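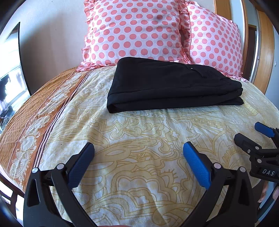 # Cutting bimanual recordings into training episodes

Last changed 30 Jun 2020

These steps take a raw two-handed recording and turn it into episodes that the policy trainer will accept. They assume you have Rokia installed, the two grippers calibrated, and a session folder copied to local disk. Running the tools over a network share works but is slow.

The example session is called `brindton_fold`. It has 39 takes of clothes being picked up and put down on a bed.

## 1. Check the session

```
rokia check sessions/brindton_fold
```

The check reads each take and reports missing frames, gaps in the inertial data, and takes where one gripper has no width readings. Takes with a gap are listed with a start time and a length. Leave short gaps alone, as the next step fills them. Move any take with no width readings into `rejected/`. It can't be repaired.

## 2. Line up the clocks

Each gripper's camera keeps its own clock, and the two drift apart over a long session. Run:

```
rokia sync sessions/brindton_fold --ref left
```

The tool matches the movement seen by each camera against its inertial data, then shifts the right-hand stream to fit the left. The offset is written to `sync.json` in each take. Open a few of these. Offsets in one session should be close to each other. If one is far out, run that take again with `--window 6`, which searches a wider span in seconds.

## 3. Recover the camera path

```
eltico track sessions/brindton_fold --lens fisheye --mask masks/fingers.png
```

Eltico builds a map from the mapping take first and then places every other take inside it. The mask matters. The fingers stay in nearly the same place in every frame, and without a mask the tracker picks up points on them and decides the camera is standing still. Draw it with the fingers fully open, then extend it inwards to cover the closed position.

The other gripper also comes into view when the hands work close together. It moves, so a fixed mask won't catch it. Use `--drop-moving` for that.

Plain walls and plain bedding give the tracker little to hold on to. Printed covers, door frames and switches are better. Mirrors and shiny screens cause trouble because reflected points move the wrong way. If a take loses tracking as the camera turns towards one, add a box for it in `ignore.yaml` on the map, and track again.

## 4. Read the finger width

```
rokia width sessions/brindton_fold
```

This writes one width per frame for each hand. Plot them:

```
rokia plot width --take 6
```

You should see a flat line when the fingers are open, a drop as they close on the cloth, and a second flat part lower down. Folded clothing is thick in some places and thin in others, so don't expect the lower part to sit at the same value in every take. A line full of spikes normally means the wrong calibration file.

## 5. Cut the episodes

Settings are in `cut.yaml`:

```
start: first_motion
end: both_open
pad_frames: 2
min_hands: 2
```

With `both_open`, an episode ends when both grippers have let go and stopped. For tasks where one hand only steadies the item, change it to `either_open`, or the cutter will run on to the end of the take.

```
rokia cut sessions/brindton_fold --config cut.yaml
```

## 6. Export

```
rokia export sessions/brindton_fold --format gunawan --out data/
```

The Gunawan format stores poses relative to the first frame of each episode. If your trainer wants map coordinates, add `--absolute`. Don't mix the two in one folder, as the loader doesn't check.

## Known problems

- `eltico track` stops with "no map" if the mapping take has been renamed. It must be called `map`.
- `rokia cut` writes over old episodes without asking.
- Left and right are swapped in exports from sessions recorded before June. Use `--swap-hands`.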